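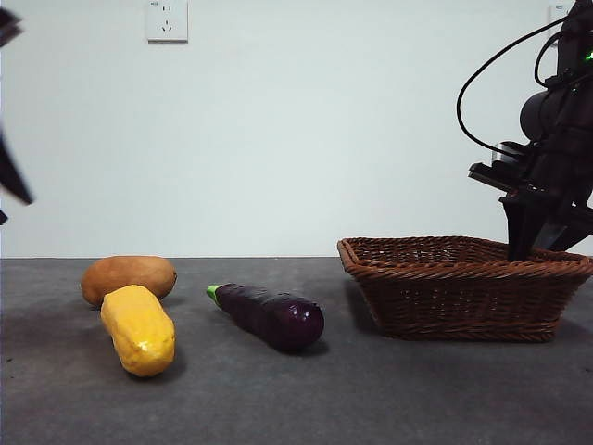
Potato, corn-ish thing, eggplant, basket. Parallel fingers on.

Date: 06/04/2020
List: Undville small arms and grippers
Subject: Re: flat fingers vs. soft fingers for produce?

Hi all,

Sorry for the slow answer, I wanted to put in a proper few evenings before I opened my mouth. The original question is quoted below so you don't have to dig for it.

> I'm trying to pick a gripper for a pick-and-place bench with toy food.
> Right now I'm torn between the Dristico parallel one (two flat fingers)
> and the Fleltura soft one with the three rubbery fingers. The Fleltura
> costs more and wants an air line, and I don't have a compressor. Has
> anyone run both on the same objects? Also, does the controller matter
> much? I'm on the old Pan board and the updates feel sluggish.

OK so, yes, I've now run both on the same objects, and my short answer is buy the Dristico and spend the leftover money on finger pads. Longer answer follows, go get a coffee.

My test was pretty simple. Play vegetables on the gray table, the wicker basket on the right, and the arm has to pick each piece up and let go of it over the basket. I did 58 picks with each gripper, same pieces, same starting spots (more or less, I was placing them by hand and I'm not a machine). The parallel gripper dropped or missed six. The soft one dropped or missed four. So the soft one wins! But only by two, and it took me a whole evening to get the air pressure to a place where it wasn't either flopping around or squeezing things out like a bar of soap.

The eggplant is the piece I'd watch out for with flat fingers. It's long and shiny, and if you grab it anywhere but the middle it swings down at the heavy end and slides right out. Four of my six misses were the eggplant. Once I made the grasp point the center of the outline instead of the center of the bounding box, it got a lot better, because the little green cap was pulling the box over to one side. I haven't redone the full set with that fix so I'm not going to claim a number.

The potato is easy, any gripper can do a potato. The yellow one is easy too as long as you close across the short side. All those bumps give the fingers something to hold on to. What did get me was starting it too close to the potato. One finger needs room to come down between them, and if there's no room you get a nice loud clunk and a potato on the floor. The soft fingers were worse at this, by the way! They're fatter and they spread out wide before they close. If you're planning on any kind of clutter, I'd count that as a big point for flat.

Now the basket. I would have told you the basket was the boring part. Well. Getting down inside it is fine, the sides flare out so there's plenty of space in the middle, but if you send the gripper toward a back corner you really want to check your clearance to that braided rim. The wicker gives a bit, and then it doesn't, and then the basket goes for a ride across the table. I now do a dry run where I lower the empty gripper into each corner at slow speed and write down how deep I can go. It takes five minutes. Do this again any time you change fingers, the Fleltura ones hang lower and I forgot, and yes, basket went for a ride.

Cables: leave a big lazy loop near the motor. I had mine zip-tied nice and neat, and every time the wrist turned it tugged on the connector and I'd lose the gripper halfway through a move. I blamed the controller for two evenings. Big ugly loop, problem gone.

Speaking of the controller. I was on the Pan board too until last September, and I don't think it's your bottleneck. I timed it from the close command to the fingers starting to move and got 30 milliseconds on the Pan board and 21 on the newer one. You will not feel that with a potato. What you might be feeling is the camera. Mine was taking 665 milliseconds to hand over a picture, because I had it set to full resolution for no good reason. I cut the resolution way down and the whole thing woke up. Try that first, it's free.

A couple of things I don't know. I haven't tried either gripper on anything wet or squishy, so if you're going to move on to real food, my results may be useless to you. I also haven't worn the pads out yet. They're the stick-on kind and I can already see one corner starting to lift, so ask me again in a few weeks.

If anybody has run the soft fingers off one of those tiny aquarium-type pumps, please write to the list, I'd love to get rid of my compressor. It scares the dog.

I can post my settings file for the Dristico if people want it. It's messy and half the comments are me yelling at myself, but it works with the current firmware.

Cheers from the garage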